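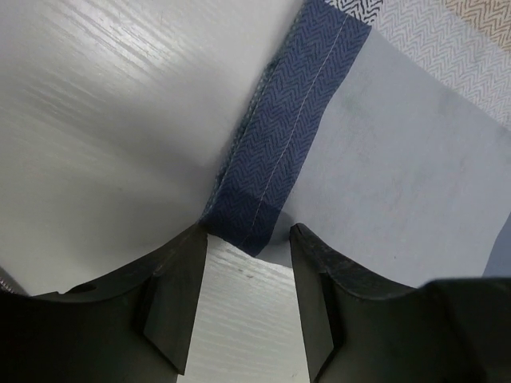

Navy herringbone band with a single row of white topstitching, lower end folded, over a white work surface.

Folding and pressing woven bands, straps and apron ties

Applies to medium-weight woven cotton. Last updated May 25, 2022.

Herringbone shows errors more readily than plain weave. A fold that drifts a few threads off grain reads as a broken zigzag, so set the grain first and the fold second.

Surface. Use a smooth, light-colored board or tabletop. Dark thread ends and lint show up against white and can be picked off before pressing. Wipe the surface dry. Do not press directly on a laminate or painted top – lay down a wool mat or a doubled cotton towel.

Folding the end
1. Lay the band face up and smooth it by hand from the center outward. Do not pull lengthwise.
2. Turn the end under by 3/8 inch, then again by 1/2 inch. The second turn hides the raw edge.
3. Check that the topstitching on the turned part lines up with the stitching on the body of the band.
4. Hold with two clips. Pins leave marks in tight weaves.

Pressing. Cotton setting, light steam, press cloth on top. Lower the iron, hold for a slow count of five, lift. Sliding the iron pushes the chevrons out of line. Let the piece cool flat before moving it.

Thread and needle. Size 80 needle for one or two layers, size 100 where the fold stacks up. White polyester thread holds its color next to navy. Cotton thread can pick up dye in the first wash.

Washing. Cold, inside out, with darks. New navy cloth should go through once alone. Take it out slightly damp and lay it flat.

Storage. Roll loosely, face out. Folded bands kept in a drawer take a crosswise crease that needs steam to remove.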